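From: Jintana Ruangrit
To: Small Holders list
Subject: Re: Bretik selling down its Rambridge stake

Hi all,

Chaiwat Yimyam wrote:
> Did anyone else get the letter about Bretik selling part of
> its holding in Rambridge Water? I've had my shares for years
> and I'm not sure if I have to do anything. My brother-in-law
> says it's a bad sign when the parent company sells. Also,
> what happens to the dividend in the meantime?

Chaiwat, I got the same letter and read it twice over coffee, so here goes (usual warning, I'm a retired bookkeeper and I don't give advice for a living).

You don't have to do anything. Bretik is selling shares it already owns, and they're going to Onsri, the pension people. No new shares are being printed, so your slice of Rambridge stays the same size it was. Bretik drops by 6 percent and is still the biggest holder by a mile. I'd feel differently if they were walking away completely!

As for the bad sign, well, maybe. Page 5 of the letter says the money is going toward paying down what they borrowed to buy Hotari, and I'm inclined to believe it. That loan has been hanging over them forever and Kanokwan was grumbling about it on this list long before I was. What I don't love is the price. They let the block go at 94 cents a share and I paid 122 for my last batch, which still stings every time I open the statement.

The dividend is set by the Rambridge board and the letter says the August payment goes ahead as planned. If you're on the books by the record date you get it, same as always. Do check that they have your current bank details, though. Buppha moved banks and spent ages on the phone chasing hers.

One thing I couldn't work out is whether Onsri gets a seat on the board. The letter says they "may nominate" somebody, and I've read that line so many times it's stopped meaning anything. Chutima Mahawong, are you still reading these? You used to know how that stuff works.

I'll be at the shareholder meeting if anyone wants to sit together. I'm bringing my own sandwiches after last year.

Jintana 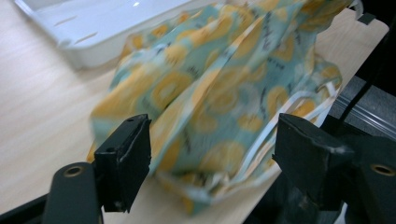

Patterned cloth on the wooden tabletop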